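News > Members > Spring newsletter

Open afternoon at Erngate

Six of us went over to the Erngate workshop on Monday for the robotics open afternoon. Tươi Khương met us at the door at 2 and took us straight through to the demonstration area. Her team works on picking up soft household things, the sort of items that change shape when you take hold of them. Boxes are easier, she said, and most of the team's time now goes on cloth and bags.

The day's task was a zipped pouch on the floor.

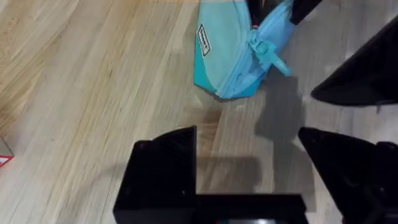

Osian Hughes ran the arm and answered questions between attempts. He explained that the pull on a zip is a handy thing to aim for, but a small one, and that shadows from the arm itself can confuse the software on a pale floor. The team has logged 712 attempts with bags and pouches since the project began – each one is kept, good or bad.

Tea was in the Judirar room afterwards. Several members asked about helping at home with laundry and tidying, and Tươi said that was still some years off.

Erngate is open again in March. There are four places left, so please give your name to the office if you would like one.

Contact us | © Bodberg Members' Newsletter | Back to top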